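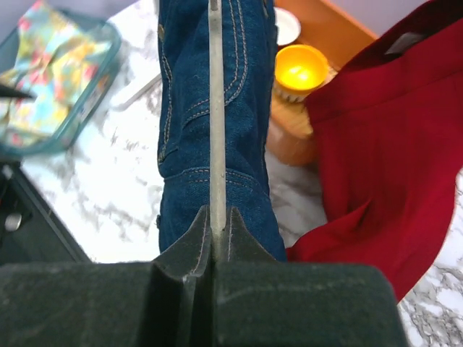
Fenna Desmet wrote to say that denim should never go on a hanger at all. She folds hers in thirds, puts it on a shelf, and says the shoulders and seams keep their shape better that way. For heavy pieces on thin wire she has a point. On a decent hanger, in a room with some air moving, I have had no trouble.

## Before it goes up

- Do the buttons up, or at least the top one.
- Turn out the pockets and brush the lint from the corners.
- Pull double-stitched seams straight by hand while the cloth is damp. They pucker if left.
- Snip loose threads. Don't tug them.

Dark denim can shed dye for the first few washes. I wash new pieces inside out with 200 ml of white vinegar in the rinse, and keep them off pale cotton until a white cloth rubbed on the hem comes away clean. 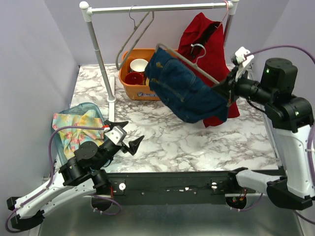

A small rack earns its place if you treat it as a stopping point between the iron and the wardrobe. Mine is a Kesero and it comes apart for storage. Put the long things at one end and work inwards. Red next to dark blue, as with the two garments here, is fine once both are colourfast, but leave a hand's width between them if either is new. Keep one spare hanger on the bar, like the grey one on the left, so you aren't hunting for it with your arms full.

Wipe the bar with a dry cloth before you load it. Dust on a metal rail leaves a grey line inside collars, and it takes a second wash to get it out.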